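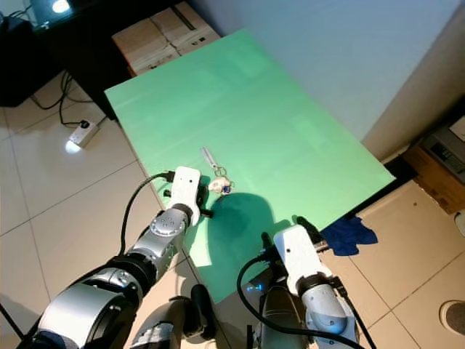
3.2 Workshop set-up

The second build was carried out in the shared workshop at Skirkeck, where the only space free for long periods was a stretch of tiled floor beside the wall. We therefore dropped the raised bench used for the first build and worked on a board laid flat on the tiles. Both arms were driven by the Arnel controller, with the speed limit lowered for work near the floor. The controller logged joint positions every 10 ms and kept the last 2000 samples of each attempt – enough to cover the final approach and the closing of the fingers. 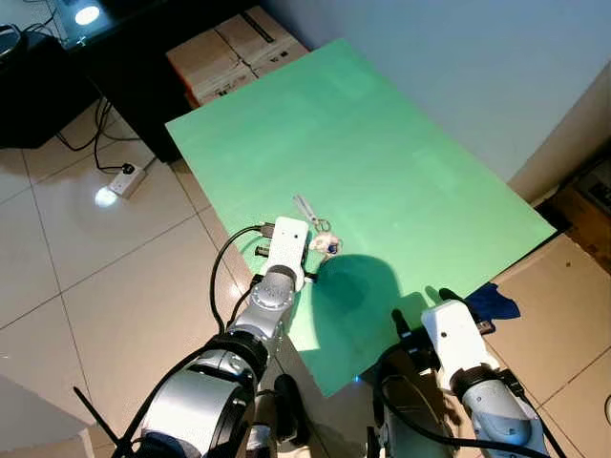
Small parts were harder to pick up from the flat board than from the foam mat of the first build. The fingers have to come in low, and an error of 2 mm in height is enough for them to pass over a thin item or press into the surface. Parts were set down by hand without a jig, so the spacing between them varied. Where a pair of scissors lay next to the small white piece with the blue spot, as on the green board here, the left gripper had little room to open on that side. We added a check to the planner which turns the wrist before the descent if another item falls within the opening width. The arms also throw a large shadow on the board, and the threshold for finding parts had to be set with the arms already in place.
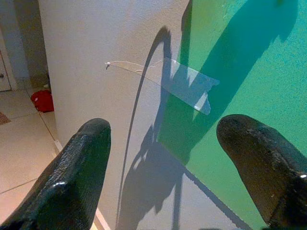
Upright surfaces needed a different approach. The planner from Poulain, which we used unchanged for the board, assumes that the target lies below the wrist and gave poor paths when the target was on a wall. We replaced its last stage with a straight move along the surface normal, at a fixed slow speed, stopping on a rise in motor current. The stop level was found by trial and was kept the same for both arms.

The hanging task used the same straight move, followed by a short lift. Attempts on the board and on upright surfaces were logged together and came to 1206 in all. Those cut short by a loose cable were left in the total and marked as failed. 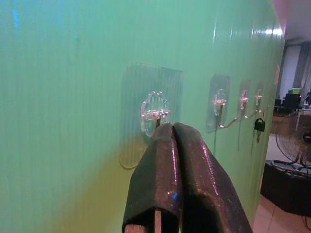 Figure 2. Closed gripper fingers at the nearest of four clear hooks on the ribbed panel. A key with a black head hangs from the farthest hook.

The results for each task are given in Section 4.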